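Glue pens, tablecloths and how I keep the two apart

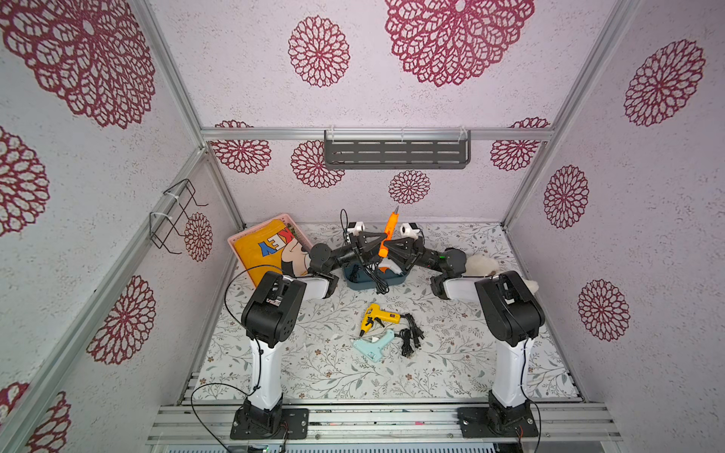
Orange pen, tip up, with the tray underneath and the flowery cloth under everything.

I've had some sort of hot glue pen on the go for years now, mostly for hems that have dropped, cardboard things for school, and the soles of slippers (more on those further down). In that time I've ruined one tablecloth, one good pair of jeans and a patch of varnish the size of a two-euro coin. So these are my tips, in no particular order, and if you've better ones please put them in the comments!

Put a tray down first. Any plastic tray with a bit of a lip will do for catching drips, and a dark one is best as you can see the blobs of clear glue on it. Let the blobs go cold before you touch them and most will lift with a fingernail. I wouldn't rest the hot tip on the plastic, mind you — for that I use an old saucer, which sits on the tray and gets washed about once a year.

Tip up or tip down? I keep mine pointing up while I'm turning the work around or hunting for the next piece, and only tip it over when I'm ready to go. It still dribbles a little, but down the nozzle and not onto the cloth. Wipe the nozzle with a folded bit of baking parchment. Don't use kitchen roll, I did that once and was picking fluff out of the glue for the rest of the afternoon.

Hold the pen and move the work, or the other way round, but pick one. My friend Caoimhe Duggan does all her felt flowers with the pen perfectly still and the petals coming to it, and her joins are far neater than mine.

Keep soft toys back until it's their turn. Fluffy fabric and hot glue are a terrible mix. One string of glue across a long white pile and you'll be there with nail scissors. If a toy needs mending I'd always sew it anyway, especially for a small child, and save the glue for ribbons on boxes and that class of thing.

A basket to the side for cloths is worth the space. I like an old towel more than a new one, the sort with a cartoon on it that no one will bring to the pool any more. It does for wiping hands and for laying under anything that might scratch. Not for wiping the nozzle, see above.

Mind the cable. If yours has one, bring it in from behind or over the top so that it isn't dragging across what you've just stuck. I clip mine to the shelf with a clothes peg. Liam Keogh at the Saturday mending table in Ó Dálaigh's swears by a bit of string and a cup hook, and he's probably right, but I'd have to find the drill.

Getting glue out of a tablecloth. Right, this is the one people ask me about. Leave it alone until it's hard. Then put the cloth in a bag in the freezer for 30 minutes, bend the fabric back sharply behind the blob and it should crack away. Whatever's left can be ironed out between two sheets of brown paper, on the lowest heat that will soften it, moving to a clean bit of paper each time. It took me almost 18 goes on the cotton one with the leaves on it and there's still a shiny spot if you know where to look. Test a corner first if it's anything synthetic.

Slippers, as promised. Rough up the sole with sandpaper, brush off the dust, run the glue in a zigzag and press down hard while you count to 30. Mine lasted until November, when the left one went again at the toe. I've since done it with proper shoe adhesive and clamped it overnight under the big dictionary, so I'll report back on that.

Unplug it before you go and answer the door. I have a note on the socket now.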